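# The Dishwasher Class

*Trokonbridge, 2018-06-29*

The course catalog at Trokonbridge calls it Applied Household Robotics. The students call it Dishes. It meets in a kitchen, it runs from March to the end of June, and its final exam is a sink and a dishwasher. Twenty students signed up this spring. I sat in on several sessions because the school's brochure promised "graduates ready to bring automation home," and I wanted to know whose home they had in mind.

The teams are named after the workbenches where they started, so there is Gulleo, there is Hladun, and there is Dovon, which used to be two teams until they ran out of working code and merged. Each gets the robot for a block of time and has to write the program that moves tableware from one place to another. Points come off for contact with the cabinets. Points also come off for asking the instructor what went wrong.

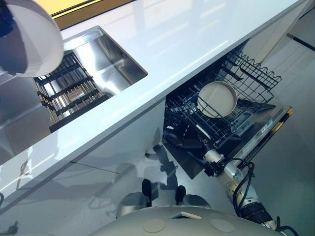 The grading sheet is where my doubts began. It runs to 182 lines, and almost all of them concern motion: approach angle, clearance, how long the arm may pause before the pause counts as a failure. Very little of it concerns dishes. A round plate standing by itself in a pulled-out upper rack, with all those tines free around it, is a generous version of the chore. My own dishwasher at nine in the evening holds cereal bowls stuck to other cereal bowls and a whisk that has worked its way through the basket. When I brought this up, I was told that clutter belongs to the second-year course. The second-year course has been approved but has no budget yet.

To be fair to the students, they know this. Team Hladun keeps a notebook titled "Things We Are Pretending," and it's the best document I read all semester. Page one: we are pretending somebody already scraped the plates. Page two: we are pretending no one else lives here. They had filled eight pages by the time I left, and I'd hand it to every investor who has ever nodded along at a demo.

What they learn in the meantime is patience with small mechanical facts. A grip that closes a little early is a different grip. Lighting that suited the morning block can be trouble for the afternoon block, and the Gulleo team spent most of a week arguing over whether to fix that in software or buy a curtain. (They bought the curtain. It cost them 3 points for "modifying the environment," a rule I still think is silly.)
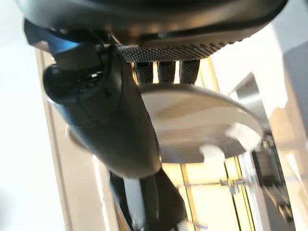
One former student who wrote in after we posted a short notice on the class took me to task for all this. Priced as a dishwashing service, she said, the course is a joke, but she had come out of it able to read a failure log without panicking, and "no lecture ever got me there." She also thought I was wrong about the curtain rule.

Maybe so. I'd still like the brochure to say that. "Graduates able to read a failure log" is a fair promise and the school seems able to keep it. Bringing automation home is a bigger claim, and the sheet used to grade these teams doesn't test it.

The final is next week. Team Dovon has asked to go last.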